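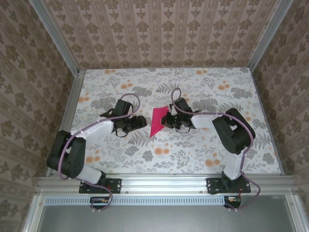 Page 2

Lestow Gymnastics Club
Progress report to the Prenora Fund: junior performance program
Reporting period: September to February
Prepared by Amancay Mansilla, program lead

Summary

The grant pays for three things: extra coaching hours for the junior squad, replacement of worn apparatus, and travel to competitions for gymnasts whose families could not otherwise cover it. Coaching hours are running as planned. Apparatus is behind schedule because of one late delivery. Travel is on schedule and slightly under budget. We are not asking for any change to the total award, but we are asking to move a small sum between two budget lines, as set out at the end of this report.

Squad numbers

We began the period with 18 gymnasts in the junior squad and finished it with 20. Three joined from our recreational classes after the fall assessment. One left in December when her family moved out of the area. The target in the grant agreement was 20 by the end of the first year, so we have reached it early. We don't plan to go above that number. The hall can take more, but the coaching ratio would slip and we would lose time on bars, where the lines are already long.

Attendance was good in the fall and dropped in January, when there was a lot of sickness at the two schools most of our gymnasts attend. It recovered in February. The session that starts at 6:30 in the morning has the weakest attendance and we have had several requests to move it. The hall's other users make that difficult. We have asked Kekonthorpe Sports Center for a later slot and expect an answer before summer.

Coaching

The grant covers a second qualified coach at every squad session. This has been in place since the first week. Before the grant, one coach ran both beam and floor, and gymnasts on beam often worked alone on basic elements. They now have a coach next to the apparatus for the full rotation. The most visible change has been in dismounts, which were the squad's biggest source of deductions last season.

Two of our assistant coaches have started the next level of their qualification. One has passed the theory part. The other has to retake one module and will do so in the spring. Course fees come out of our own funds and are mentioned only because the agreement asks us to report on staff development.

We also ran a short block of dance and movement training for floor routines. It was popular with the younger girls and less so with the older boys, who asked for more strength work. We will split the two groups next time. The judge who visited in November told us that our floor routines were clean but looked alike, and we agree with her. Four gymnasts have new choreography and the rest will get theirs after the spring meet.

Apparatus

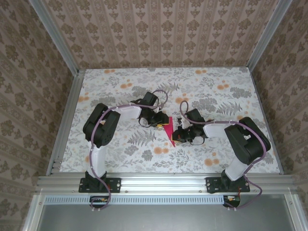
The new beam and the landing mats for vault were delivered in October and have been in use since then. The old beam has gone to the recreational classes with its covering repaired. It is set at low height only.

The uneven bars were ordered from Daza at the same time. The first delivery date was missed, and so was the second. The supplier has told us that the rails are ready and that the delay is with the floor fixings, which have to match the anchor plates already in our hall. We sent the measurements again in January, with drawings from the sports center. The current delivery date is April. No payment has been made beyond the deposit.

In the meantime the squad has been training bars on the old set. It was inspected in November and passed, with one cable replaced. We have limited the older gymnasts to skills they already compete and have held back new release moves until the replacement set is in. This has affected progress. Two gymnasts who were expected to raise their difficulty on bars this season won't do so before fall.

Competition results

The squad entered four competitions in the period: two regional meets, the winter invitational and the team event in Kekonthorpe. At the team event our under-12 girls placed second, which is the club's best result at that level. The under-14 girls were fifth, after two falls on beam in the last rotation. The boys' team was short one gymnast through injury and had to count every score. They placed sixth.

At the winter invitational we had three individual finalists, on vault, floor and pommel horse. The vault finalist took bronze. The pommel horse finalist came off early in his routine and placed last, but his qualifying score was his highest of the season.

Personal bests are a better measure for most of this squad than placings. Every gymnast who competed at both regional meets improved her or his all-around score from the first to the second.

Injuries

There were two injuries that kept a gymnast out of training for longer than a week. One was a sprained ankle from a floor landing. The other was a wrist problem that built up over time and is being managed with reduced bar and pommel work. Both families were given written return plans. The ankle injury is fully recovered. We have added a weekly check on wrist soreness to the warm-up for the whole squad, and the coaches write down the answers.

Travel support

Seven families used the travel fund. Support covered shared minibus costs, entry fees and one overnight stay. Each family fills in a one-page form and the decision is made within a week. No request was refused. The underspend comes from the team event being closer to home than we had budgeted for.

Budget

Coaching is on budget. Travel is underspent. Apparatus is underspent for now because the balance on the bars isn't due until delivery, but the new fixings will cost more than the original quote. We ask for permission to move 25 percent of the unspent travel line to apparatus to cover the difference. The remaining travel money is enough for the spring and summer meets on our current calendar.

Next period

The bars will be installed and inspected, and the hall will be closed for one day while this is done. Squad assessments are in May. We will enter three meets, with a full boys' team if the wrist injury allows. The next report will include the results of the parent survey, which went out in February and is still open.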